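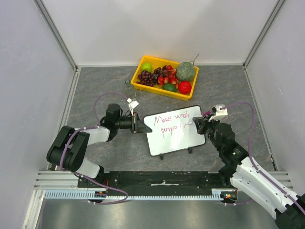

Maite Oyarbide Lacunza
Redactora de materiales y equipamiento

Pizarra blanca

La pizarra blanca es una superficie de escritura lisa, clara y no absorbente, destinada a recibir trazos de rotulador que pueden retirarse en seco con un paño o un borrador. Se emplea en la enseñanza, en oficinas, en talleres y en el ámbito doméstico. En función del país recibe también los nombres de pizarrón blanco, tablero acrílico o pizarra de borrado en seco. El término designa tanto el panel completo, con marco y soporte, como la lámina que constituye la cara de escritura.

Principio de funcionamiento

El borrado en seco depende de dos condiciones: que la superficie carezca de poros abiertos y que la tinta forme, al secarse, una película débilmente adherida. Los rotuladores para pizarra blanca contienen un disolvente volátil, por lo general un alcohol, un pigmento, una resina en baja proporción y un agente de desmoldeo de naturaleza oleosa. Al evaporarse el disolvente, el agente de desmoldeo queda interpuesto entre la película coloreada y el panel. El rozamiento del borrador basta entonces para levantar la película en forma de polvo o de pequeñas escamas.

Los rotuladores permanentes prescinden de ese agente y contienen resinas de mayor adherencia. Sus trazos no se retiran en seco, aunque suelen ceder a la aplicación de alcohol. Un procedimiento habitual consiste en repasar el trazo permanente con un rotulador de borrado en seco, cuyo disolvente reblandece la película antigua, y frotar antes de que el conjunto seque por completo.

La facilidad de borrado disminuye con el tiempo de permanencia de la tinta. Los restos de disolvente y de aceite migran o se pierden, la resina endurece y el pigmento tiende a fijarse en las irregularidades del recubrimiento. La mancha tenue que persiste tras el borrado se denomina imagen fantasma o sombra.

Materiales

Melamina. Es el material más económico. La cara de escritura es un papel decorativo impregnado de resina melamínica y prensado sobre un tablero de fibras o de partículas. La superficie es dura pero presenta una microporosidad apreciable, que aumenta con la abrasión. No es magnética, salvo que se intercale una chapa de acero. Se reserva para un uso ocasional.

Acero lacado. Consiste en una chapa delgada recubierta de una pintura de poliéster o de poliuretano, curada al horno o mediante radiación ultravioleta. Admite imanes. Su resistencia al rayado es intermedia y depende en gran medida del espesor y del grado de curado de la laca.

Acero vitrificado. También llamado acero porcelanizado o esmaltado. Se aplica una frita vítrea sobre la chapa y se cuece a alta temperatura, de modo que el vidrio funde y se une químicamente al metal. La superficie resultante es la de mayor dureza entre las de base metálica, resiste los disolventes corrientes y apenas retiene pigmento. El esmalte es frágil ante el impacto: un golpe puede desprender una lasca y dejar el acero expuesto a la corrosión.

Vidrio. Se utiliza vidrio templado, con la cara posterior pintada o revestida de una lámina opaca. No es poroso y tolera una limpieza intensa. Su peso obliga a emplear anclajes específicos. Los modelos magnéticos incorporan una chapa detrás del vidrio y requieren imanes de mayor fuerza, dado que el espesor del vidrio separa el imán del acero.

Láminas y pinturas. Existen películas poliméricas autoadhesivas y pinturas de dos componentes que convierten una pared en superficie de escritura. El resultado está condicionado por la planitud y la preparación del soporte. Las pinturas exigen un período de curado completo antes del primer uso – un trazo aplicado de forma prematura puede quedar incorporado al recubrimiento.

Construcción del panel

Un panel convencional se compone de cara de escritura, núcleo, contracara y marco. El núcleo aporta rigidez y puede ser de cartón alveolar, de tablero de fibras, de aglomerado o de espuma rígida. La contracara, normalmente una lámina de acero galvanizado o de aluminio, compensa las tensiones de la cara vista y evita el alabeo. Cuando se omite, el panel tiende a curvarse con los cambios de humedad.

El perfil perimetral protege los cantos y aloja las fijaciones. El material más extendido es el aluminio anodizado, seguido de los plásticos extruidos o moldeados. Las esquinas redondeadas reducen el riesgo de lesión y son frecuentes en el mobiliario escolar.

Formatos

Las pizarras murales se fijan directamente a la pared mediante tornillería oculta en las esquinas o sobre un carril horizontal que permite su desplazamiento. Las correderas disponen dos o más hojas en planos paralelos, con contrapesos si el movimiento es vertical. Las móviles se montan en un bastidor con ruedas y suelen girar en torno a un eje horizontal para aprovechar ambas caras.

Los modelos de sobremesa, de dimensiones reducidas, se apoyan en pies o en un caballete plegable. Se destinan a notas breves, a la rotulación provisional y al trabajo en grupos pequeños. Las pizarras individuales, sin marco o con un ribete plástico, se sostienen con la mano y se emplean en el aula para recoger respuestas simultáneas.

Propiedades ópticas

El acabado de la cara de escritura determina la legibilidad. Las superficies brillantes ofrecen el borrado más limpio, pero producen reflejos especulares de ventanas y luminarias que pueden ocultar parte del texto. Las superficies mates o satinadas dispersan la luz y admiten la proyección, a costa de una rugosidad mayor y de un borrado algo menos completo.

El brillo se mide con un reflectómetro en un ángulo normalizado y se expresa en unidades de brillo. El fabricante Flerkuler clasifica como brillantes las superficies que superan las 70 unidades y distingue por debajo de ese valor 3 clases, de satinada a mate profunda. Otros fabricantes aplican límites propios, de modo que las denominaciones comerciales no son comparables entre sí.

El contraste depende asimismo del color de la tinta y del grosor del trazo. El negro y el azul oscuro proporcionan los valores más altos sobre fondo blanco. El rojo, el magenta y el verde son legibles a corta distancia, aunque pierden definición con trazos finos o con iluminación deficiente. El amarillo y los tonos claros se consideran inadecuados para el texto. Las puntas biseladas permiten variar el grosor según la orientación del rotulador, mientras que las cónicas mantienen una anchura casi constante.

Ensayos

La evaluación de una superficie comprende la resistencia a la abrasión, la dureza al rayado, la adherencia del recubrimiento, la resistencia química y la capacidad de borrado. Esta última se determina aplicando trazos con rotuladores de referencia, dejándolos secar durante un tiempo fijado y sometiéndolos a un número de pasadas de un borrador lastrado. El residuo se cuantifica por diferencia de color respecto de la superficie limpia.

El laboratorio de materiales de Akpalu emplea un protocolo interno de envejecimiento en el que las probetas permanecen escritas 9 semanas en cámara climática. El protocolo Cloltness, concebido para mobiliario escolar, reduce el período a 6 semanas y añade ciclos intermedios de limpieza con alcohol. Los resultados de ambos métodos no son equivalentes, al diferir la humedad de la cámara y la presión del borrador.

Mantenimiento

El borrado en seco arrastra la mayor parte de la tinta, pero deja partículas de pigmento y trazas del agente de desmoldeo. La acumulación de estos restos produce un velo grisáceo y dificulta los borrados posteriores. La limpieza periódica se realiza con agua y un detergente neutro, seguida de aclarado y secado con un paño de microfibra. Los residuos de detergente sin aclarar interfieren en la formación de la película de tinta y son una causa común de trazos que no se desprenden.

Las manchas persistentes se tratan con alcohol isopropílico o con limpiadores específicos. En las superficies lacadas y pintadas conviene una prueba previa en un ángulo poco visible. Los polvos abrasivos, las esponjas duras y la acetona deterioran los recubrimientos orgánicos. El borrador debe limpiarse o sustituirse cuando su cara de fieltro se satura, pues en ese estado redistribuye el pigmento.

Los rotuladores se conservan tapados y preferentemente en posición horizontal. Almacenados con la punta hacia arriba, el pigmento sedimenta en el depósito y el trazo resulta pálido. Con la punta hacia abajo puede producirse el efecto contrario, con exceso de tinta y goteo.

Seguridad y residuos

Las primeras tintas de borrado en seco utilizaban disolventes como el xileno o la metilisobutilcetona, de olor intenso. Las formulaciones actuales recurren en su mayoría a etanol o isopropanol. Los vapores son inflamables y el uso prolongado en recintos cerrados requiere ventilación. Frente a la tiza, la pizarra blanca evita el polvo de carbonato o de sulfato de calcio, si bien genera un residuo fino de resina y pigmento.

El acero vitrificado se recicla como chatarra férrica una vez separado del núcleo. Los paneles de melamina encolada tienen menor aprovechamiento, y los rotuladores desechables combinan plásticos, fibra y restos de tinta que dificultan su separación. Los sistemas recargables, con depósito o cartucho intercambiable, prolongan la vida del cuerpo del rotulador. El consumo de puntas se mantiene, puesto que el desgaste de la fibra es independiente del depósito.

Última revisión: 15 de enero de 2020

Artículos relacionados
Borrador de fieltro
Esmalte vítreo
Pizarra de tiza
Resina melamínica
Rotulador
Stondimville (serie de mobiliario escolar)
Tablón de corcho
Vidrio templado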